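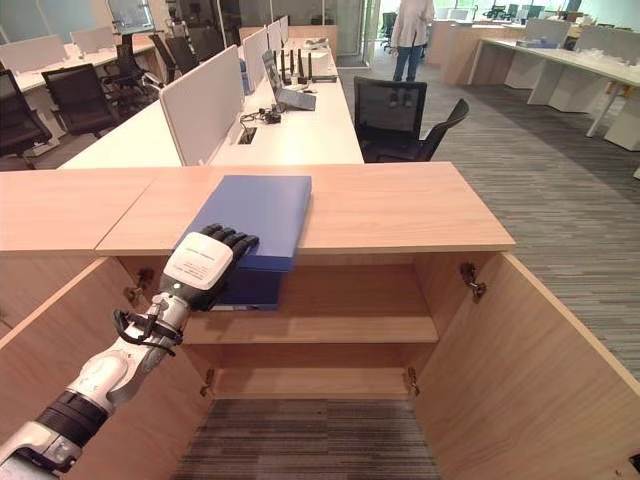
Armário baixo junto às mesas, portas abertas, caixa azul na beira do tampo

Lista de verificação: mobiliário e arrumação, escritório Porenia
Feita por: Archana Tomar
Data: 6 de novembro de 2019
Ficha n.º 556

Pessoal, já sabem que eu escrevo demais nos comentários, mas prefiro assim a receber cinco mensagens a perguntar o que quis dizer com "rever"!

1. Tampo do armário
Estado: a corrigir
A caixa azul estava meio em cima, meio de fora, por cima da abertura. Caixas ficam inteiras em cima do tampo ou vão para dentro, por favor. A junta entre os dois painéis vê-se bem, passei lá o dedo e não prende (ainda bem, que em setembro tive de lixar uma parecida na sala Fjeld).

2. Portas e dobradiças
Estado: conforme, com nota
São 2 portas e abrem bem as duas. Contei quatro dobradiças e apertei um parafuso na de baixo, à esquerda, que estava a pedir. Com as portas abertas aquilo ocupa muito chão, portanto fechem-nas quando acabarem, que eu já lá deixei uma canela.

3. Interior
Estado: conforme
Uma prateleira só, em cima e em baixo tudo vazio. Que maravilha, nunca tinha visto um armário nosso assim! Na parte de baixo vê-se a alcatifa às riscas, e eu não poria lá nada pesado até a Plarkar me responder sobre o fundo. Pedi orçamento, dizem que demora 14 dias.

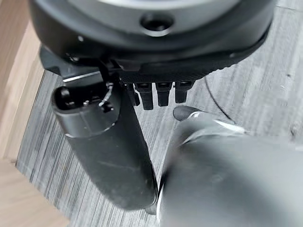
4. Alcatifa e passagem
Estado: conforme
Nenhuma ponta levantada do lado das mesas. Medi a passagem no sítio mais apertado e deu 84 cm, serve, mas sem mochilas no chão (eu sei, eu também ponho a minha).

5. Mesas e painéis brancos
Estado: conforme
Abanei os painéis um a um e estão firmes. O mais perto do armário fica logo por trás dele, cuidado ao arrastá-lo com pressa.

6. Etiquetas
Estado: em falta
O armário continua sem número. Tenho as etiquetas Jika na minha gaveta, colo amanhã de manhã.

Por fechar: pontos 1 e 6, mais a resposta da Plarkar. Quem mexer na caixa azul assine aqui em baixo.

Assinatura: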